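Towels gone stiff? Quick fixes

Posted by Yaneth Grajales in Laundry

Got 21 towels in this house and most of them felt like cardboard by February. Here's what I do now. Quick list, kids need picking up.

Less soap. Way less. Half of what the cap says, even for a full load. Leftover soap is what makes them scratchy.

No fabric softener on towels. Coats the loops, then they just push water around your back. White vinegar in the softener drawer insted, half a cup. Smell goes when they dry. Never with bleach!!

Shake every one hard before it goes in the dryer or on the line. Two or three good snaps. Lifts the pile back up.

Don't cram the drum. Two thirds full, tops. Bath sheets on their own if you can.

Medium heat, 30 minutes, then check. Over-dried is worse than a bit damp. Finish on the rack.
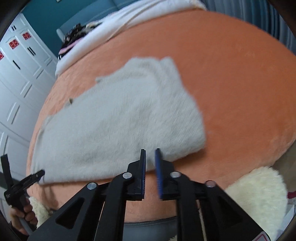
Gray towel on the orange cushion. Check for specks before you put them away.

Lint and crumbs: sticky roller, or a dry rubber glove, wipe one direction. Works on velvety cushions too. Go light.

New towels shed. Wash alone the first three times, cold, dark ones seperate. My red ones turned a whole load pink, still mad.

Musty smell: hot wash with the vinegar, no soap, then again with a little soap. Still musty? Clean the washer seal. Gross in there.

Folding. Thirds the long way, then half, then half. Fold facing out on the shelf. Fresh ones go on the bottom of the pile so you're not using the same four all year.

Too far gone = rags. Cut, zigzag the edge, keep under the sink.

2 comments

Jairo Ospina: does the vinegar thing hurt the rubber parts?

Yaneth Grajales: some manuals say skip it, check yours. I only do it once a month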